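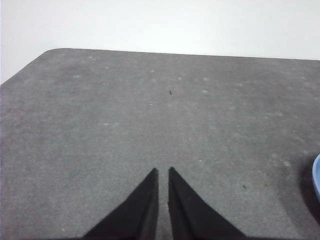
Thread: Diluting new make to barrel entry, cloudy after proofing

plutholm_still
Second run of malt spirit off the Dukcombe column. Cut from 85% ABV to entry strength with filtered tap water and it went hazy within the hour. Never saw this on the first run, same water. 627 ml sample, proofed in one addition. Is it tails carryover or the water?

graincut
What's the hardness? Calcium will throw a haze by itself, but it usually takes days and settles as a fine white sediment. Haze inside an hour is more likely fatty acid esters.
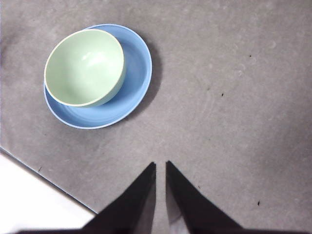 If it clears when you warm a small portion, you have your answer. Mineral haze stays put.

plutholm_still
Hardness was 200 ppm on the last report. Warmed 30 ml in a water bath and it cleared. Hazy again at room temperature.

bjarnason_bay
Esters, then. I'd still stop using that water. Also, one addition is too fast. Proof down in steps over a week and let it rest between them.

graincut
Disagree on the steps. Slow reduction matters for brandy, maybe. For new make going into wood I have compared both and found no difference after a year. Entry strength matters more. What did you cut to?

plutholm_still
Supposed to be 60. Hydrometer says 52, temperature corrected. I may have worked the dilution by simple volume and forgotten contraction.

bjarnason_bay
Contraction won't get you from 60 to 52. Check the arithmetic, or check the hydrometer against a second one. Ours from Zundinska read two points low out of the box.
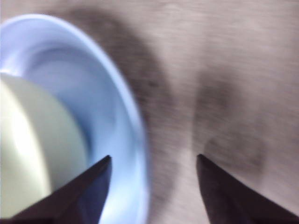 At 52 a haze from a late tails cut is normal and I wouldn't filter it before the barrel. Chill filtering now strips flavor you want later.

graincut
Agree on not filtering. Move the tails cut earlier next run and keep everything else the same, otherwise you won't know what fixed it.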